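Quiénes somos

Academia Stelden, idiomas y apoyo escolar
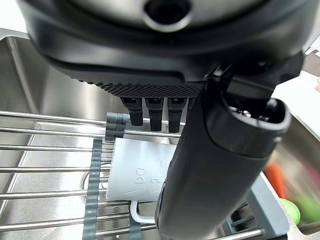

Negro sobre negro, con una banda de textura en rombos.

Stelden es una pequeña academia de idiomas fundada por Magdolna Juhász y Consuelo Arango. Comenzamos con 2 aulas en el primer piso de la calle Pintér y con un grupo de alumnos adultos que deseaban aprender el español para su trabajo. Hoy tenemos 136 alumnos, de los cuales 39 son menores de edad.

Enseñamos español, húngaro e inglés. Las clases se realizan por la mañana y por la tarde, de lunes a viernes, y los grupos son reducidos. Para nosotros es importante que el alumno hable desde el primer día, aunque cometa errores. También nosotros hemos aprendido así.

Krisztina Oláh es responsable de los cursos para niños. Barnabás Szénási prepara a los alumnos para los exámenes oficiales y cuida nuestra biblioteca, que cuenta con 912 libros y se puede visitar sin cita previa.

En mayo abrimos la matrícula para los cursos de verano. Si usted desea conocer su nivel, le ofrecemos una prueba gratuita en la secretaría. Le atenderemos con mucho gusto.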